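GRUKCOMBE, 12 November 2022. Vulico, the textile recycling firm, will open a fabric take-back counter at its Grukcombe warehouse in December. Households and small businesses will be able to drop off worn curtains, upholstery remnants, rugs and bedding at no charge.

The service is called Tufa. Material in good condition will be cleaned and sold by the yard. The rest will be shredded for padding and insulation by Jiker, which has signed a two-year agreement to take up to 60 tons.

A trial this year brought in fabric from 408 households. Curtains made up the largest share, followed by sofa covers.

"People hold on to old curtains for years because they don't know where to take them," said Clodagh Ó Gríofa, who manages the Grukcombe warehouse. "We want it to be as simple as returning a library book."

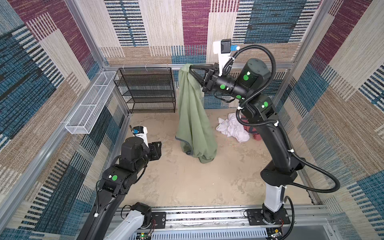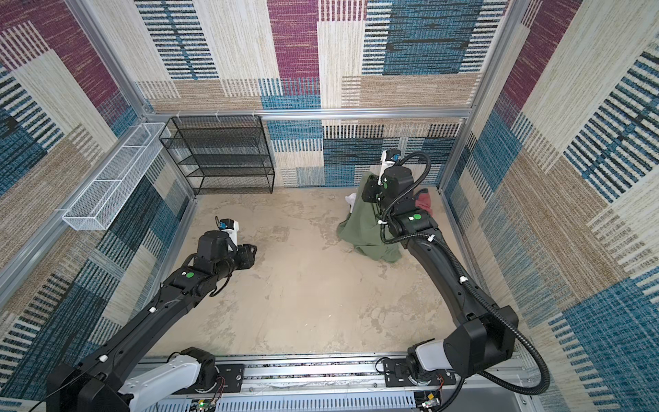

Patterned fabric in blocks of maroon or magenta, blue, cream and tan.
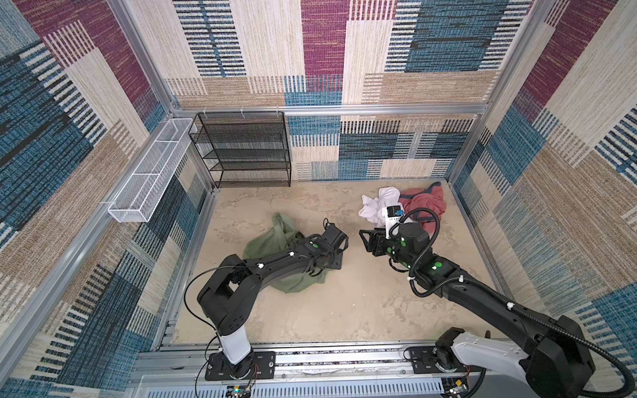
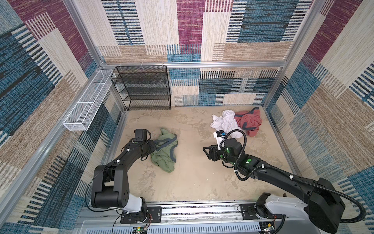

What happens to fabric that is stained or torn?
It goes to Jiker for shredding, provided it is dry and free of mold. Please remove hooks, rings and curtain weights before dropping it off.

Each visitor may bring up to 115 pounds per visit. Larger loads need to be booked in advance. The first 1000 households to register will receive a reusable collection sack.

"The trial showed us that the sorting can be done locally," said Kiros Negussie, head of operations at Vulico. "We plan to hire four more sorters before the counter opens."

Registration forms are available at the warehouse office.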